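Search this site
Enter keywords

About Dornar

Dornar supplies and maintains folding and packing cells for commercial laundries and linen hire depots. We have two sites. Trasham handles assembly, service and spares. Sterton handles task development, which covers everything a cell has to learn before it is delivered to a customer.

What we do

A laundry finishing line is already largely mechanical. Flat sheets go through the ironer and the folder without being touched. Small and irregular pieces do not, and are still sorted, turned and folded by hand at the end of the line. Our cells take on part of that hand work. The current model, the Darwish, deals with napkins, tray cloths and small towels.

What changes for staff

Each installation starts with a work study of 3 weeks on the customer's floor. We record who does which task, for how long, and in what posture. The study goes to the staff as well as to management, before any order is signed.

In most laundries the repeated folding at waist height is reduced and other duties grow: checking for stains and tears, clearing misfeeds, changing over between linen types. Shifts have to be redrawn to suit. An operator needs 8 hours of training to run a Darwish cell and a further day to carry out first-line repairs. We ask customers to grade the second role above the first and to offer it to existing folders before advertising it.

A cell does not remove the need for people at the end of the line. Mixed loads, damaged pieces and anything with ties or buttons still go to a manual bench, and our layouts keep that bench next to the cell.

How tasks are taught

Task development is led by Deividas Žukauskas, who ran a finishing line before joining us. Cloth handling is demonstrated by people using hand-held grippers, one in each hand. The task library at Sterton holds 3,786 accepted demonstrations. Those with a dropped or doubled cloth are kept separately and used for fault detection.
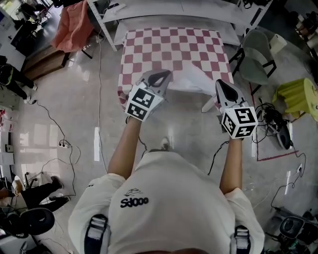 Cloth handling with paired grippers at a covered table.

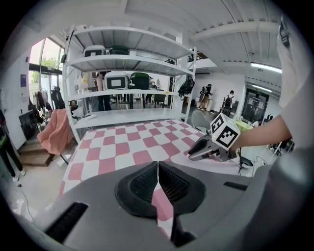
Demonstrators work in short turns and rotate to review and labelling, as wrist fatigue shows up in the recordings before the person reports it. Former laundry staff are preferred for this work. Applications are taken at Sterton throughout the year and no technical qualification is required.

Service

Spares are sent from Trasham. Software updates are issued in March and September and are installed outside production hours.

© Dornar. All rights reserved. | Contact us | Back to top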